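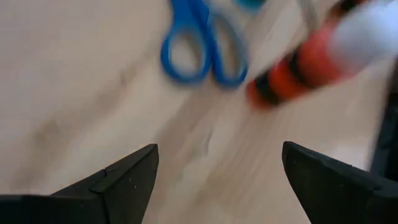 My subject tonight is the shared art table, and what it takes to keep one usable for more than a month. I look after the tables at the Grarkela craft room, and before that I did the same job at Walano, so most of what I have comes from those two places. Start with scissors. Blue handles on pale wood are easy to find from across the room, and when the loops point toward the person sitting down, they get picked up by the handle. We used to buy black ones. They went missing under paper, in sleeves, in the scrap bin. I would spend the extra on color before I spent it on better steel.

(Pause. Ask who runs a table at home and who runs one for a group. Adjust the next part.)

**Paint bottles**

- Stand them up. A bottle on its side will find the one loose cap in the room.
- Big bottles for the colors people use most, small ones for the rest. At Grarkela we go through orange fast and blue slowly. I don't know why.
- Labels. The printed ones peel, and then you are left scraping glue. We put tape on ours. It takes a wet hand and a wipe with a rag, and you can replace a piece without taking the whole thing off.
- Leave enough of the bottle bare that the color shows. A fully wrapped bottle gets opened just to check what's in it.
- Wipe the neck before the cap goes back on. If you say only one thing to a new group, say this.

The old Ruddock handout told people to pour everything into cups at the start of the session. We tried it for a season and threw out a lot of paint. Now people squeeze out what they need, come back for more, and the bottle stays on the table.

(Slide change. Have some water.)

**What sits next to what**

The wet things and the dry things want to be apart, and on a small table they won't be. I go by reach. Bottles go toward the middle, where an elbow is less likely to catch them. Cutting tools go to the left and brushes to the right, handles outward. Markers end up wherever they end up – I have stopped fighting that one.
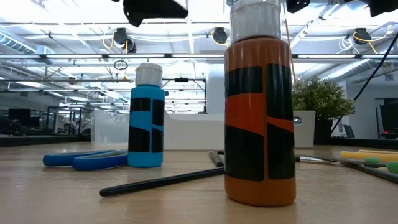 With foam brushes, the question I get most is whether they are worth washing. Yes, if you do it right away. Cool water, squeeze, don't twist. Twisting pulls the foam off the handle. Lay them flat to dry with the foam clear of anything you care about. If the paint has set in the foam, throw the brush out and move on.

Bristle brushes are a longer talk and I'm not giving it tonight.

Markers: cap on until you hear the click. Store them lying down. The double-ended ones need it more than the others.

**The Vokik box**

Most of you have seen the Vokik box, the divided one with the lift-out tray. We have 2. They work well for storage and badly for use. When the tray is on the table, everyone reaches into the same square foot, and the small stuff goes to the bottom. I now tip out what the session needs and put the box on the shelf. Cleanup takes a little longer. The session itself goes better.

(If someone asks about price: it's item 3902 in the supply list, and the spare tray is 2223. I don't have the current cost with me.)

**Closing the table**

Order I use:

1. Caps on, bottles wiped, bottles off.
2. Scissors closed and back in the block.
3. Brushes to the sink.
4. Markers checked and put away.
5. Wipe the table with the grain, then once across it.

The last step matters on bare wood. Paint sits in the grain and you won't see it until it has dried there. We oil ours every December when the room is closed. If your table has a finish on it you can skip the oil, but don't skip the second wipe.

Bottles come off first because you can't wipe around them properly. People will wipe around them anyway. A ring of dried paint on the wood tells you where a bottle stood through three cleanups.

(Skip the next bit if it's past 8:30.)

At Walano we had a long table against a wall, and half the seats were hard to get to. Tools piled up at the wall side. Pulling the table out so people could walk all the way around it fixed more than any of the bins we bought. If you can do that in your room, try it before you order anything.

Questions. Repeat each one for the back rows. Handout is by the door, with the closing order on one side and the supply list on the other.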